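Annual Fund and Scholarship Giving: Frequently Asked Questions

Rindville College Office of Advancement

These are the questions our office gets most often from alumni, parents and local businesses. If yours is not covered, call the office between 8:30 a.m. and 4:30 p.m. or write to the address on your last giving statement.

What is the Annual Fund?

The Annual Fund is money the college can spend in the year it is given. Most of it goes to financial aid. The rest pays for things the regular budget does not reach, such as library hours during finals, tutoring, and travel for students presenting their work. Gifts to the endowment are handled separately and are invested.

How many students receive aid from it?

Last year 1,114 students received at least part of their aid package from the Annual Fund. Some of them also held a named scholarship. A student does not apply to the fund directly. The Financial Aid Office uses the forms each student already has on file.

What is the smallest gift I can make?

The online form accepts gifts of $5 and up. Checks can be for any amount.

Can I choose where my gift goes?

Yes. Pick a designation from the list on the form, or write it on the memo line of your check. Gifts with no designation go to general scholarships. If you want to support a department that is not on the list, call us before sending the gift so we can confirm there is an account open for it.

What is the Stostmont Scholarship?

The Stostmont Scholarship helps students in the two-year technical programs who are returning to school after time in the workforce. It covers tuition and a book allowance for eight students each year. Recipients are chosen in April and notified by letter. They may reapply once.

Does the college accept equipment or other gifts in kind?

It does, if a department can use the item and has room for it. Please do not ship anything until you have heard back from us.

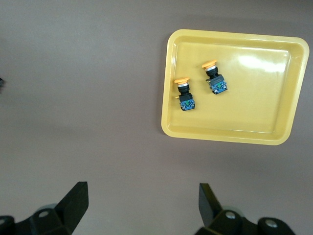
Gifts in kind go through the department first and our office second. Send a short list of what you have, its condition, and whether manuals are available. The department chair decides whether it fits the courses being taught. For the technical programs, small parts are as welcome as large machines, and a couple of mushroom-head push-button switches like the ones in the yellow tray would be worth putting on your list. We do not accept computers more than five years old, opened chemicals, or anything that has to be returned to the donor later.

Will you tell me what my donated equipment is worth?

No. The college can send you a letter that describes the item and gives the date we received it, but the donor is responsible for the value. For larger gifts you may need an outside appraisal. Ask your tax preparer.

My employer matches gifts. What do I need to do?

Check with your human resources office for the form or website they use. Many companies need a request from you before they will release the match, and most have a deadline. Hendico employees can enter the request through their benefits page and choose Rindville College from the menu. We confirm matching requests twice a month.

When will I get a receipt?

Online gifts are receipted by email the same day. Receipts for checks are mailed within two weeks. Gifts made by payroll deduction are listed on a single statement in January. If you gave jointly with a spouse, tell us how the names should appear.

Can I set up a scholarship in someone's name?

Yes. A named annual scholarship starts at $600 a year, and we ask for a commitment of at least three years. You may suggest a field of study or a home county for the recipient. Donors and their relatives cannot select the student. An endowed scholarship requires a larger gift and a signed agreement, and it usually takes a few months to put in place.

Can I meet the student who receives my scholarship?

Donors of named scholarships are invited to the spring luncheon, and most recipients attend. Students are asked to write a thank-you letter, which we forward. We do not give out student phone numbers or home addresses.

What is Yen?

Yen is the student calling program. Callers are paid by the college and work from the phone room in the evening, from 6 to 8:30 p.m. They can take a pledge, update your address, or pass along a question. They will never ask for your Social Security number. To be taken off the calling list, tell the caller or email the office. We will still send you the alumni magazine unless you ask us to stop that too.

I made a pledge and need to change it.

A pledge to the Annual Fund is not a contract. You can lower it, delay it, or cancel it by contacting us. Reminders go out every quarter, so one may already be in the mail when you call.

Who should I contact about a gift in my will?

Gunvor Halvorsen handles bequests and other planned gifts. She can send sample wording for your attorney, along with the college's legal name and tax ID number. Conversations are confidential and do not commit you to anything.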